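Foam Bottle Carriers: Frequently Asked Questions
Clardale Packing Supplies, Drilthorpe

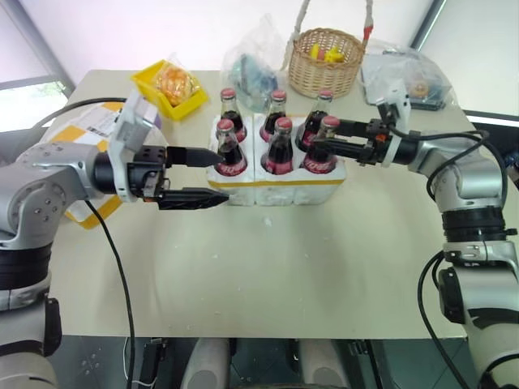

What size of bottle does the six-bottle carrier take?
Small glass bottles of the kind cola is sold in. They stand in two rows of three with the necks clear of the foam. If the bottle rocks when you set it down, it is too narrow and needs a sleeve.

Do I fill the front or the back row first?
Back row first. It saves reaching over the caps.

How should I take a bottle out?
Hold it by the neck and lift straight up. Pulling it forwards wears the foam. Keep your other hand on the carrier when there are only 2 or 3 bottles left in it.

Can full carriers be stacked?
No. The caps would carry the weight. Empty ones can be stacked up to 20 high on a dry shelf.

Can I put a carrier in a gift basket?
Yes, if the base is flat and wide enough. Put the carrier in before any fruit or sweets. With a tall arched handle, check that you can still get the back bottles out.

How do I clean the foam?
Wipe it with warm water and a little washing-up liquid. Spilt cola goes sticky, so do it the same day. Do not use a dishwasher or solvent cleaners.

What is the largest order you accept?
2,000 carriers. Larger orders go through our Clevon depot and take longer in December.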